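How a Robot Gripper Is Looked After

A robot that picks things up needs something to pick them up with. On many robots that part is called a gripper, and it goes on the end of the arm.
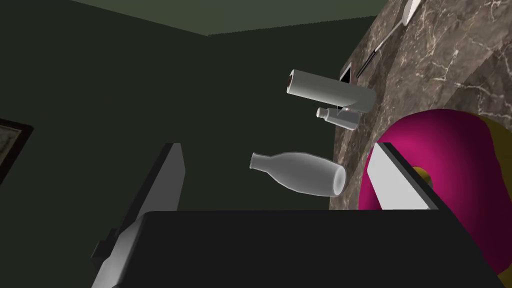
A gripper does a simple job many times over. It opens, moves to an object, closes, lifts, and then lets go in a new place. Doing this again and again wears parts down, just as walking wears down your shoes. Someone has to check it, clean it and mend it.

Weronika Kalinowski looks after a robot called Silasura at the Whitlock workshop. Silasura sorts bottles, pots and kitchen tools into boxes. Before she tries out a new job on the real machine, Weronika tries it in a simulation. A simulation is a copy of the robot and its surroundings made inside a computer, a bit like a video game. The robot's view in our picture comes from a simulation too.

In a simulation, things do not always behave as they do in your kitchen. A bottle can hang in the air with nothing holding it up. If the real robot dropped a glass jar, there would be a mess to sweep up. In the computer you can start again.

The parts of a gripper

The body is the big, solid part. In the picture it is black and runs along the bottom. On Silasura, the body has a motor inside that makes the fingers move.

The fingers stick out from the body. This gripper has one on the left and one on the right. They are not like your fingers, with bendy joints and nails. They are more like the two sides of a pair of tongs.

The pads are the parts that touch the object. Look for the bright white rectangle on the right finger. Silasura's pads are made of soft rubber, which stops smooth things from slipping.

The daily check

Every morning, Weronika switches the robot off before she touches it. This is the first rule of the workshop. A robot arm is strong and it cannot tell that your hand is in the way, so the power goes off and the key goes in her pocket.

Next she wipes the pads with a damp cloth. Dust and grease make them slippery. She looks for cracks and presses each pad with her thumb. If it has gone hard, she takes out 2 screws, lifts the old pad off and fits a new one. The job takes 17 minutes, and most of that is spent finding the right screwdriver.

Then she gives each finger a gentle wiggle. A loose finger may close in slightly the wrong place and knock a bottle over instead of picking it up.

Setting it up again

After a new pad goes on, the robot has to learn where its fingers are. This is called calibration. With everyone standing back, Weronika turns the power on and the gripper closes until its fingers meet. The computer stores that position as zero. Then the gripper opens as far as it can, and the computer stores that too.

Last comes the squeeze test. Weronika uses a plastic bottle, a metal can and a paper cup. The cup is the hardest. Squeeze too much and it crumples, squeeze too little and it falls. She changes the setting a little at a time until all of them can be lifted safely.

Everything is written in a notebook – the date, the part and what was done. The last pad change was number 451. The old pads go in a tin on the shelf, and in October they are sent off to be recycled.

Words to know

Gripper: the part of a robot that holds things.
Simulation: a pretend version of something, made on a computer.
Calibration: checking a machine and setting it so that it measures correctly.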